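Section 9: Remounting the gripper and sorting out the cable

I do this job on the Salton cell every October, and again any time the fingers start closing crooked. Set aside a quiet hour the first time. You'll get faster, I promise!

1. Jog the arm to a comfortable height over the table, then hit stop and switch off power to the tool.
2. Unplug the cable at the gripper body. Pull on the connector, never on the cable itself.
3. Support the gripper with one hand while you take out the mounting screws, then wipe both faces with a dry cloth.
4. Refit the gripper, start every screw by hand, and tighten them crosswise, a little at a time.

Caution: keep your fingers clear of the linkages when power comes back. Mine wakes up with a twitch.
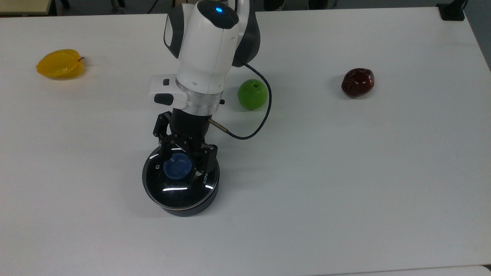
Cable slack is where I went wrong on my first build (the old Stevel bench, rest in peace). I'd tied everything down tight, and the wrist yanked the plug out on its second big turn. Now I leave a big loose loop, out from the brass-colored connector and back up toward the upper arm. It does hang out to the side, so keep your test objects out from under it; the green apple is a bit too close for my taste.

5. Plug the cable back in and turn the wrist slowly, 145 degrees each way, watching the loop as you go.
6. Run 2 slow test picks before you go back to normal speed.

Note: I check the screws again after 1,000 cycles and write it in the Clulcombe log.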